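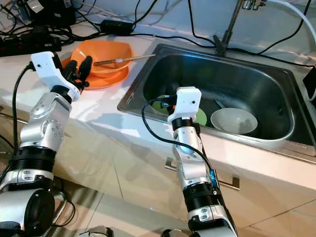
Last updated: Saturday, 3:57 pm

We did the kitchen in September and I've had a few messages asking about the sink, so I'm putting it all in one place.

It's a big single basin, stainless steel, with a brushed rim. The old one had two bowls and neither would take a roasting tray. I looked at a Fadeo and an Østergaard, and ended up with the Flarkow at $368 because it fit the hole without recutting anything. The benchtop is white with a faint grey vein. It shows up glare along the front edge when the light's on, and I've stopped noticing.

The plastic dinnerware is from Dinance. The orange bowl has a squared-off rim and sits on a plate in the same orange, with a wider rim, so I carry them over together with the chopsticks across the top. They get left on the bench to the left of the sink until I'm ready. Plates go into the basin first. The green one was in there when I took stock of what needed replacing, and it has a few more years in it.

My wooden chopsticks are the pair with the white band near the middle. I wash them by hand, straight after the bowls, and stand them up in a jar overnight. The last set went in the dishwasher for a year and the tips went furry.

Whole job came to $3925 including the plumber, who was here for 3 hours. Still to do: the splashback, and a new tap washer. I'll add the splashback colours once I've picked one.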